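Features > Machines at Work > The stamping cell

The stamp that wouldn't land straight

Clakidby sells its Mirus cell on one promise: it stamps paper so that your staff don't have to. I went in July 2018, expecting a tidy demonstration, and found Salamatu Aryee with her sleeves rolled up, on her second day of setting the thing up.

Her job is to teach the machine where the pad is, where the paper is and how hard to press. The brochure gives this 90 minutes. Aryee laughed at that. "You can get it stamping in 90 minutes," she said. "Stamping well is another matter."
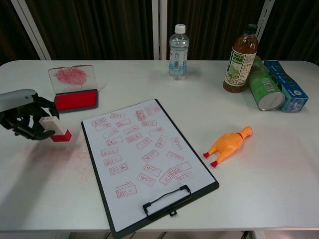

Red ink, one clipboard and a great many attempts.

The sheet tells you most of what you need to know. The marks sit at all angles and some overlap, and there are smudges of ink on the white table too. Clakidby calls this a settling-in period – I would call it a mess, though a useful one. Aryee reads a page like that the way a plumber reads a damp patch. Marks at different angles make her look at the grip first, before she touches any of the arm settings.

She also leaves clutter on the table, bottles and a rubber chicken included, on the grounds that no real desk is bare. I'll give her that. Most firms clear everything away before a visitor arrives.

Then there is the upkeep. Every 800 impressions the pad is inspected, and every 2,000 the fingertips are cleaned and the home position is set again by hand. A clerk with a stamp needs none of this. 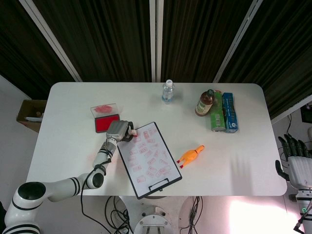
What the buyer pays for

Zakaria, a parcels firm, has ordered 2 cells for August. Its rival Fustik looked at the same figures and kept its clerks. Aryee thinks both made a fair choice, and she wants another week before anyone sees a finished page. I'd like to see that page before I believe in it.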